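I have lived in Treltmont for 14 years, and I will say it to anyone who stands still long enough: a town needs a laundromat as much as it needs a library. Ours, on Appiah Street, is in a brick building from 1833, and I've had some of my best talks there, mostly with people whose last names I never learned. 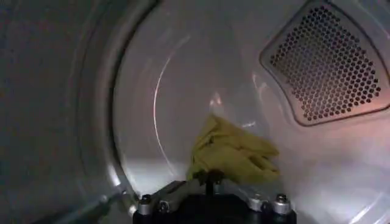
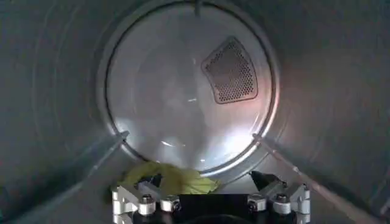 Dryer drum interiors. Photos: Clollido

Now the owners of the block want a parking lot with 300 spaces, and I do understand that folks need to park, I really do! But plenty of my neighbors rent places with no hookups, and the next laundromat is a long bus ride away in Flillel. I hope the town will think about them before it votes in September.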